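Re: [prendbridge-parks] Benches on the parade ground

Sivaprasad Chowdary wrote:
> The draft plan for the parade ground drops the benches on the
> north side and puts in a paved strip for the market. Does anyone
> know if that is final?

It is not final. The draft is open for comment until the end of August, and the north side is the part the city wants to hear about. The paved strip would be 19 feet wide and would run from the Suvarna fountain to the old guardhouse.
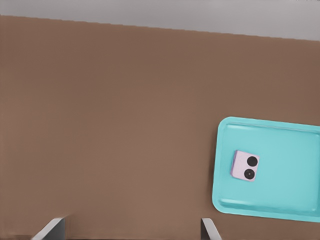
Malathi Rodrigues: The market only runs on Tuesday. I would not give up shade and seating the rest of the week for that.

I agree with most of this. The lindens stay in either version, but the seats under them go. The count in the plan is 111 seats across the whole square, down from 471 if you include the low walls.

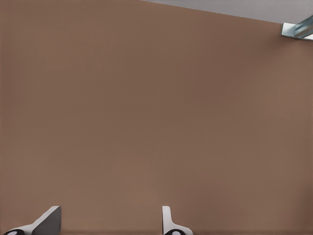 Brown surface, two gripper fingers

The walls matter more than people think. They date from when the square was used for drill, and the Clultent Street side still has the original coping. The plan keeps 100 feet of it and rebuilds the rest lower — too low to sit on, by my reading. 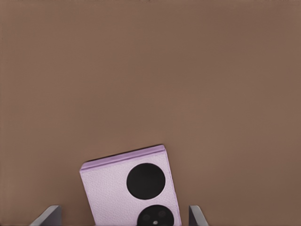 Posted by Þórey Thoroddsen

Two other things from the same draft. The path down to the harbor gets new lights, and the gate by the bus stop will stay open until 10 p.m. Neither one depends on what happens with the market. 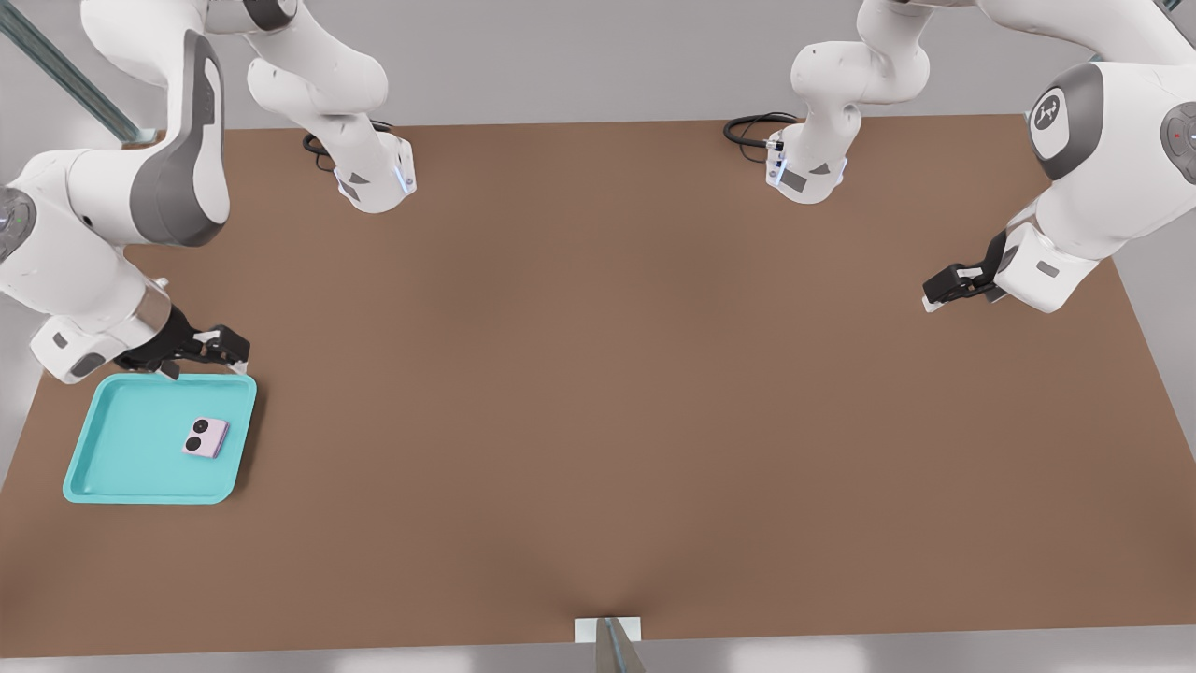
Prendbridge Parks and Squares Group

Send comments to the planning office in writing and put "parade ground" in the subject. Raghavendra Kartha has the large drawings if you want to see the wall sections before you write.

Þórey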